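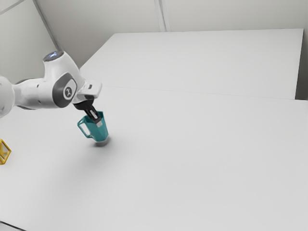
Kanetport Adult Learning – Community Cookery and Food Skills Team

Progress report to the Skadoser Fund
Period covered: January to April
Prepared by Busisiwe Engelbrecht, Programme Lead

1. Summary

The evening cookery courses are running at both sites and we are on track to meet the main target in the grant agreement. Spending is slightly under budget, mostly on equipment. The one area behind plan is the course for learners with limited English, which started six weeks later than we had said it would. Details are under section 3.

2. Courses delivered

We have completed 17 sessions since the last report. Ten were at the Baek Street kitchen and the rest at the Ekov Centre. Each session lasts two and a half hours, including clearing up, and learners take home what they have cooked.

The order of topics changed after the first month. We had planned to begin with bread, but learners at both sites asked for weekday meals that can be made on one ring, so we moved those to the front. Bread now comes in week five. Attendance in the weeks after the change was better than in the same weeks of the autumn course, particularly at Ekov, where we had been losing people after the second session.

Knife skills are still taught in week one. A few learners with plenty of cooking experience found this slow. From the next course they will be able to start preparing vegetables for the group while the others practise.

3. Course for learners with limited English

This was due to start in January and started at the end of February. The delay came from our side. The recipe cards had been written by three different tutors and did not match each other: one used cups, one used grams, and one switched between the two on the same card. Hae-won Jang rewrote the full set in grams and millilitres, with shorter sentences and the same verbs throughout ("stir", "chop", "boil"). She also added a word list on the back of each card.

The new cards are now used in all our courses. Tutors have asked for them to be laminated – we will do this once the wording has been through one more full course, as there are still small corrections coming in.

4. Kitchens

Baek Street remains the better of the two rooms. The extractor fan was repaired in February and has given no trouble since. The Ekov Centre has raised its hire charge from April, and we have agreed to the new rate until the end of the grant period. We looked at a church hall as an alternative, but the cooker was electric with only 2 working rings and there was nowhere to store dry goods.

Storage at Ekov is still tight. We have one lockable cupboard and the fridge is shared with the lunch club, so fresh food has to be brought in on the evening and taken away again afterwards. This adds half an hour to the tutor's time, which we are paying for out of the staffing line.

5. Budget

Staffing is on budget. Ingredients came in over, mainly cooking oil and eggs, and by the end of April we expect the overspend on this line to be £300. Equipment is £400 under, as we did not need to replace the hobs at Baek Street.

We would like to move the equipment underspend to ingredients and keep the remainder for the summer course. The grant agreement asks for written consent to move money between lines, so please treat this section as our request.

6. What learners told us

We ask for comments in the last week of each course, on paper or spoken to a tutor. The commonest request was for more dishes without meat. Several people wanted to bring a child along in the school holidays, which our insurance does not allow at present. We have asked for a quote.

One learner from the autumn course now helps in the lunch club kitchen at Ekov, and two others have signed up for the food hygiene certificate.

7. Next period

– Run the summer course at both sites, with two meat-free weeks in each
– Finish corrections to the recipe cards and laminate them
– Start the second limited English course, with Hae-won as lead tutor
– Settle the insurance question before the school holidays
– Agree fridge space in writing with the lunch club

The attendance registers and a copy of the revised recipe cards are being sent separately. Receipts for the ingredients line are held at the Baek Street office and can be seen on request.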